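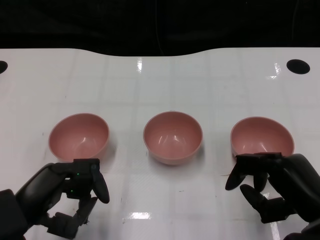
Gutach Opens Up Its Setup and Care Routine for the Prarnurlow Two-Handed Cell

IRNITZ, October – I run the two-handed cell here at Gutach, and today we're putting our whole setup and care routine out where anyone can read it, free. It's called the Prarnurlow Care Notes, and it's everything we do to keep one machine stacking bowls all day without a fuss (well, with less fuss than we used to have!).

The cell is called Prarnurlow. It has two arms, two black hands with jointed fingers, and a white table, and its regular check-out job is nesting bowls. People laugh when I tell them that, but a bowl is a wonderful test. It's round, it slides, and if one fingertip sits a hair too low the rim tells on you right away.

We start every shift at 7 a.m. with what I call the rim check. Both hands go to their ready spots, then one fingertip comes down on the edge of a bowl and we look at the view from the wrist. If the tip has drifted since the last shift, I want to see it there and fix it before the real work begins. The check takes 11 minutes once you know it, and the notes go through it step by step, including the order for snugging the small screws on the fingers – start at the tip and work back toward the hinge. 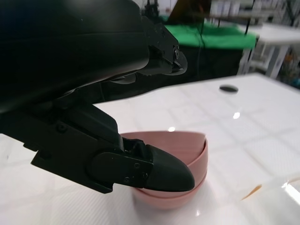

A black fingertip at the rim of two nested pink bowls during work on the cell.

The second big chunk of the notes is the service calendar. We open up the finger joints every 2,000 cycles, brush them out, and look over the pivots and fasteners. At 4,000 cycles we pull the fingertips and put new ones on, even if the old ones look fine to me. I used to stretch that one, and I spent a very long afternoon regretting it when a worn tip kept dropping the second bowl.

Table care gets its own page too. Gloss white is lovely until you have to keep it clean, and glare off the top can wash out a wrist view just when you need it. We wipe down with a plain damp cloth, let it dry, and then check the view again with the lights set the way they'll be for the run. Please don't skip that last part! I've chased a "bad" finger that was only a bright spot on the table.

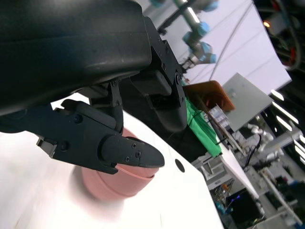 Fingertip against a pink rim, with the white table below and the lab beyond.

Our friends at Pollock read the first draft and sent it back covered in questions, mostly about cable slack, so that section is now twice as long and a whole lot better. They also talked me into adding a one-page sheet you can tape up next to the cell. Mine already has coffee on it.

The Prarnurlow Care Notes are available now from Gutach at no charge. The package has the setup guide, the service calendar, the tape-up sheet, and a blank log page. We plan to update it as we learn more, and the next part I'm writing is on swapping out a whole hand – 2 people, one bench, and a tray for the screws. If you run a similar cell and do things differently, send us a note through the Gutach press desk in Irnitz. I read all of them myself.

11 shares
2 comments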